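Field diary: June, second week at Storton

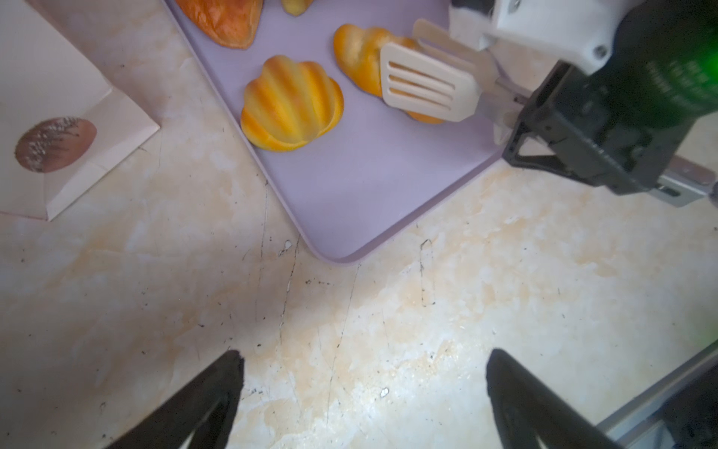

Vasiliki Sotiropoulos, mapping placement student

Up at six and on the early bus with both GPS units charged. Hamidreza Nikzad had already laid out the route on the office map, so we went straight to the north side of Storton and started on the drains. The council's layer for that part of town was drawn from paper plans, and a lot of the points sit in the middle of people's gardens.

We did the long road first. The signal was fine until the railway bridge, where my unit kept jumping 5 metres to the left. I stood still for ten minutes and it didn't settle, so we measured from the bridge corner with a tape and wrote the numbers down. Hamidreza says to always note which points were taped. I had forgotten to on two of yesterday's and had to go back through my notebook at lunch.

By mid-afternoon we had 300 points, counting the taped ones. The whole job is 1,000, so we are a little ahead. A man came out to ask if we were digging up the pavement. I said no, only mapping it, and he showed us a cover under his hedge that isn't on any plan. Added it.

Back in the office I loaded everything into Plundex. The first import put the lot in the sea — I had the wrong coordinate system set. Second go was fine. Then I joined the new points to the old layer and coloured them by how far each had moved. Most are close. The ones along Slanina Terrace are all out in the same direction, so that sheet was probably traced crooked. Hamidreza wants to shift it as a block and check a few points by hand.

Email from college about the write-up. They want a draft map and two pages of method before I go to the Clukau office for the last part of the placement. I have the map, more or less. The method is still notes on the back of a survey form.

Boots still wet. Need new batteries for the small unit and a longer tape.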